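Search the site Search
Home Shop Refills FAQ Find us

Your questions answered
Updated December, by Lise Boychuk

Do I need special containers to shop at Solach Refills?
Not at all, and please don't go out and buy a matching set on our account! Old jam jars, takeaway tubs, the bag your bread came in, we're glad of all of them, so long as they're clean and properly dry. 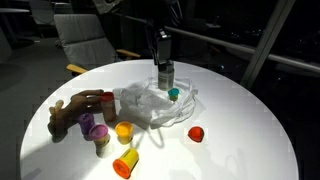
We weigh whatever you bring before you fill it, and Tyson will write the weight on the bottom so you needn't queue for the scales next time.

Can I reuse plastic bags?
Yes, for dry things like rice, lentils and pasta. I'd keep them away from oils and washing-up liquid (I learnt that one on the bus home). If a bag has gone sticky or smells of last month's curry powder, pop it in our collection bin by the door.
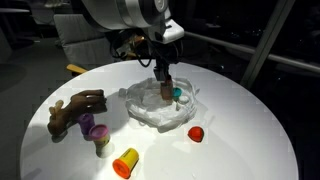
A crumpled clear bag, with a small teal lid tucked in it.

Is there a minimum amount?
Only for spices, where the scales get a bit vague under 3 grams. Otherwise take as little as you like.

Do you deliver?
We do, within 2 miles of the shop, and it's free on orders over £60. Ring Seija before noon and she'll do her best to get it to you by teatime.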